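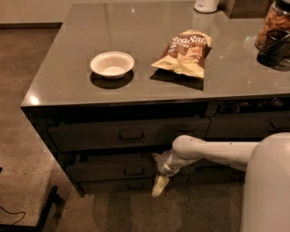
Tarmo Ramanauskas objects that a spokesperson who says "we take note" has said something, and that coding the phrase as empty throws away half of what small foreign ministries do in public. He may be right. The phrase is still coded EMPTY in this release, and his objection is printed first so that people who only read the top of a file will read it.

Hotus: public statements on the Wurner ferry talks
Last updated 21 May 2026

What is in it

Hotus holds 438 public statements made by officials on both sides during the talks over the Wurner ferry crossing. Each row is one statement by one speaker. There are 54 speakers, from ministers down to a harbour inspector who gave a surprisingly frank radio interview and was not heard from again.

Every statement has a label for stance (FIRM, OPEN, EMPTY, MIXED), a label for audience (home, other side, third party) and a short note by the coder. The notes are often more useful than the labels. If you only have time for one column, read the notes.

What it was supposed to show

The project began with a claim you will have heard on panels: that leaders soften their language before they give ground, and that a careful reader can see a deal coming. We set out to test that on one dispute. After coding all of it, I don't think the claim survives, at least for this crossing. Statements got softer in February and the talks stalled. They hardened again and the timetable was signed anyway.

One dispute proves very little, and I would ask anyone citing Hotus as evidence about diplomacy in general to please not.

Files

statements.csv – the main table
speakers.csv – role, side, language, and whether the person was in the room
codebook.txt – label definitions, with the borderline cases we argued over
disputed.csv – rows where the coders never agreed

Text is given in English. The original is included wherever the outlet allowed it. Where we only have an outlet's own translation, the column "relayed" is set to 1. Treat those rows with suspicion. One wire summary turned "we would not exclude" into "we propose", and two newspapers then built a week of commentary on the proposal.

How it was labelled

Two people coded the first 100 statements separately, then met and revised the codebook. After that each statement had one coder and a second reader, who could object but not overwrite. Objections that couldn't be settled went into disputed.csv, which has 42 rows. Most of them concern MIXED, a label I would drop if I were starting over. It became the place to put anything said by a minister with an election coming.

The Krūmiņa paper reports much higher agreement on similar material. I have read its appendix twice and can't work out whether the second coder could see the first coder's answers. Until that is cleared up I wouldn't compare our numbers with theirs.
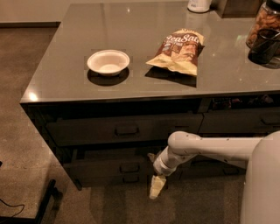 Known problems

Coverage is lopsided. One side puts its briefings online in full and the other puts up what it likes. Silence in the data may mean silence, or it may mean a dead web page.

Audience labels are guesswork. We asked who the statement was for, and the honest answer was usually everyone.

Dates are dates of publication. Some interviews sat for days before they ran, so don't use the table to work out who answered whom.

Droltamby

The scraper, Droltamby, is in the tools folder. It works on the sites as they were when we ran it and I make no promises past that. It drops footnotes without warning – check by hand if a correction matters to you.

Changes and corrections

Send corrections with a link to the source. A memory of what the minister meant isn't a source, even if you were there. Several people who were there have written in already, and their accounts don't match.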